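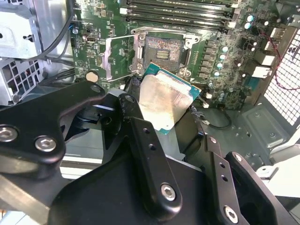
The gripper bringing a processor up to the open socket, as seen from the wrist camera.

So I finally made it to the Direx open day in October, after missing it two years running, and I spent way more of the afternoon than I'd planned standing in front of one station. My feet still hate me for it.

Direx fixes up old office computers and sells them on. They do almost 3,000 a year, according to the board by the door, and most of that is still done by hand at long benches. The robot corner is the new part. They call the project Zaltimier (no idea, I asked, I got a shrug) and the plan is to have an arm handle the fiddly jobs inside the case, starting with processor swaps.

If you've ever put a processor in yourself, you know the feeling. You hold your breath, you line up the little corner, you try very hard not to think about all those tiny pins in the socket. I bent a few on my first build and I've never really gotten over it! Watching those big black fingers do the same job in an open workstation made my stomach flip. The chip comes in tilted, one corner first, and the load plate is already standing open waiting for it.

They had the wrist camera up on a big screen, so the people in the back could follow along. I liked that view better than the real thing. You get the memory slots, the capacitors, the scuffs on top of the chip, all of it huge.

The woman running the demo said they'd logged 210 practice runs on that station so far and want to get to 600 before they let it near anything a customer is paying for. Sounds sensible to me. She was also very patient with a kid who wanted to know if it could do his homework.

I did wander over to the Leclerc hall afterward, where there was a sorting line for cables and power bricks – fun for a couple of minutes, very loud. The coffee was from a truck called Clatus and the cinnamon bun was better than it had any right to be, so get there early if you go next year. They were down to the last 2 when I got to the window, and yes, I bought both.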